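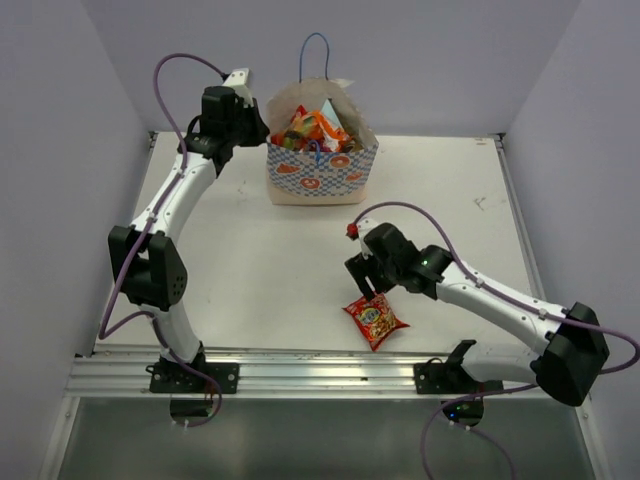

Section 5: Putting up the walls and getting the table ready

By now your Getanard table should be standing on its own legs, with the top screwed down and the feet turned out until nothing rocks. If it still rocks a little, do go back to Section 4 before carrying on, as the walls are much harder to square up on a table that leans (we have all tried it, and we have all ended up taking them off again).

You will need the back wall, the two side walls, the bag of 12 corner clips, a soft cloth and somebody to hold things for a few minutes. The front stays open, so please choose which side you would like to work from before you fit the first clip.

Fitting the walls

1. Wipe the top with a damp cloth and dry it well, paying attention to the groove along the back and sides where packing dust likes to gather.

2. Stand the back wall in its groove with the smoother face towards you. It is the longest of the three and bends slightly when carried, so lift it from both ends.

3. Press four clips along the bottom edge, starting in the middle and working outwards. Each one gives a dull click. Leave them a touch loose for now.

4. Bring in the left side wall, slide it back until it meets the back wall, and fit four clips. Do the same on the right.

5. Check both corners with anything square you have in the house – a hardback book does nicely – and then push all the clips fully home.

Note: Walls supplied before August have a thin film on both faces. It peels off most easily from a top corner, and it is well worth doing before the table goes into use.

Caution: The walls are there to keep small things on the table and to give you a plain background. They will not take weight. Please don't lean on them, hang a coat over them or stand boxes along the top.

Laying out small packets

Many of our customers use the table for sorting and packing little snack packets, and the pale surface suits them well, especially if your packets are brightly coloured. A red one is very hard to lose on white.

1. Begin with a single packet near the middle of the table and see whether you can reach it comfortably. If you are stretching, bring your working spot forward.

2. Lay packets flat with the printed side up. Puffy ones slide about more than you might expect, so give them a little room.

3. Keep finished boxes off the tabletop altogether. The Protside side shelf (sold separately) holds almost 500 small packets in its two trays, and a sturdy chair will do in the meantime.

Caution: Crisps and biscuits crush easily. Pick packets up by the sealed edge, never by the middle.

Cleaning

Warm water with a drop of washing-up liquid is all the table needs. Sticky marks from a split packet come away if you rest a warm cloth on them for a minute or two. Please avoid scouring pads, which dull the finish for good. Spare clips can be ordered from our Camstead workshop; quote part 29 and say how many you would like.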